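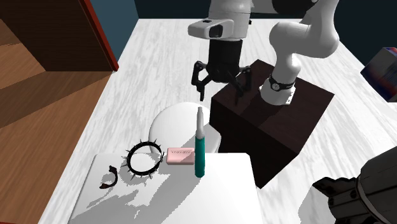
Figure 3. Simulated tabletop for the gripper comparison, marble texture. Arm base on the dark cube, small objects on and near the white tray, fingers open.

4.2 Gripper comparison in simulation

We ran two controllers, Juso and Gethin, with the same two-finger gripper before touching the real arm. Juso is plain position control with a fixed closing speed. Gethin adds a force limit and backs off when the fingers load unevenly. Everything else held the same: arm, wrist camera, table, lighting from above.

Each controller got 500 attempts, 100 per object plus 100 on mixed layouts. The four objects were a spiked ring, a bar of soap, an upright marker and a small curved brown piece (Fig. 3). An attempt counts as a success if the object is lifted and held for 10 seconds. Shorter holds are logged but not counted.

Soap was easy for both. Marker was fine for Juso as long as the approach came straight down; from the side it got knocked over before the fingers closed. Gethin did better there, slower though. The ring was the hard one. Contact points jump between spikes, so the force reading is noisy and Gethin lets go too early. Raising the limit helps the ring and hurts the marker. We did not find one setting that suits both and left it at the defualt.

Camera noise mattered more than expected. Pale objects against the marble gave poor depth edges, and a lot of the misses trace back to a bad grasp point, not the controller. Wissam Farah reran the soap layouts on the Fustham wood texture and the misses dropped for both controllers. Those runs are kept out of the totals. Same seeds were used thoughout, listed with the Serkarent config files.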